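Ticket 400-24: Returned carton, contents loose and tape lifting on inner wall
Opened 2/3/22 by Kirstin Lennox — Storel packing desk
Status: Resolved
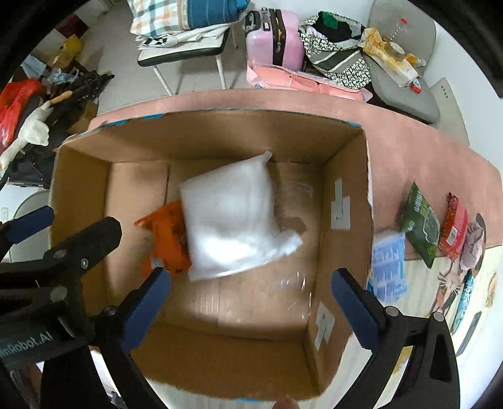 Carton at intake, flaps open. White plastic package and orange bag inside.

Reported problem
Carton came back from the Cairns route with a note reading "items moving." Customer did not report damage. Requesting a check of the pack method before the same carton size is used for the rest of the order.

Log

K. Lennox: Two soft items in a carton much too large for them. No filler. Orange bag is crumpled and lies partly under the white package. Floor of the carton is bare cardboard apart from a raised panel at one side and clear tape at one corner. Pale tape in two places on one side wall.

D. Meireles: Is the raised panel a divider or a floor flap that has come up? If it is a flap, the bottom seam needs to be redone.

K. Lennox: Floor flap. Pressed it down by hand and it came back up. Bottom seam holds at one end only.

D. Meireles: Cut the old tape and reseal with 50 mm tape, full length of the seam, with overlap up both end walls. Do not tape over the existing strips — the new tape will not bond.

K. Lennox: Done. Flap stays flat. Loaded the carton with a 20 lb test weight and left it on the bench over lunch. No movement at the seam.

T. Costigan: Carton size is still wrong. Pick list shows the large carton as default for any order with two or more lines, soft goods included. Changed the default to the small carton for soft goods.

K. Lennox: Repacked both items in the small carton with one sheet of kraft paper. Shake test OK. Old carton flattened and put back in stock.

Resolution
Bottom seam resealed, default carton size corrected, order repacked. Reopen if another large carton comes back with a lifted flap.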